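Flanlow Mixed Stems, red rose and blue hydrangea
Reviewed by Nigel Gosling

I've wanted artificial flowers for the hall table for a while, mainly because fresh ones don't last there through September. Flanlow sells its mixed stems loose, with leaf sprigs in the same bag, and you put the bunch together yourself. I ordered mine through Sawatzky and laid everything out on a white table before deciding what went where.

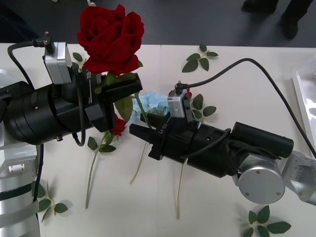
Red roses, pale blue hydrangea and the loose sprigs.

The colours work well together. The red is strong and the blue is pale enough to sit beside it without a fight. I'd have liked a cream or a grey-green in the mix as well, but Flanlow doesn't offer one in this range.

Stems are long and thin. On the hydrangea the green changes to tan toward the bottom, so I'd put it in something you can't see through. A tall ceramic jug hides the join and has the weight to stay upright. I tried a light glass vase from Eltis first and it tipped over twice.

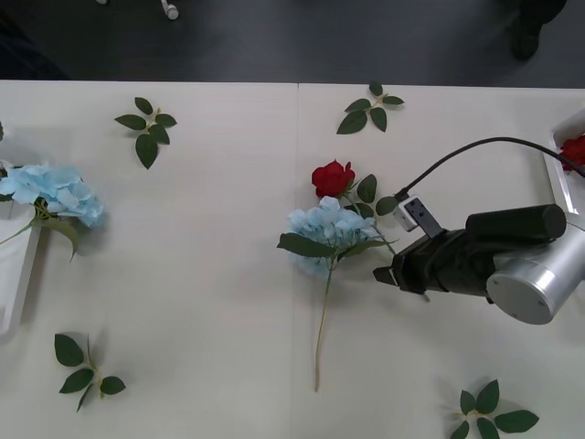
Takeshi Kubo: I have the same hydrangea and found it needs a rose on each side or the head flops forward. Mine's been in the bathroom for a year and the colour has held up fine.

I haven't had the flopping, but my jug has a narrow neck. The leaves took more fiddling than the flowers. They come flattened, and each one has to be bent out by hand. The separate sprigs are useful for filling gaps low down, where the bare stems would otherwise show.
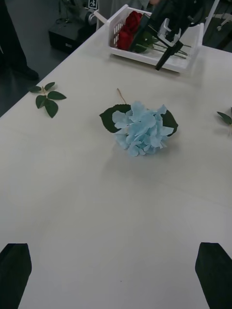
I used most of the sprigs and kept the rest for a wreath. Dundeck makes a similar set with the leaves already fixed on, and that would suit anyone who doesn't want to spend an evening on it.

Up close the roses are plainly cloth - you can see the weave in the petals. 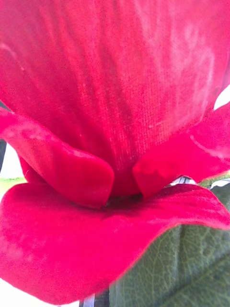 From the front door it doesn't matter. Dusting does, and a soft paintbrush gets between the petals better than a rag. I'd buy the roses again, and probably a second hydrangea for the spare room.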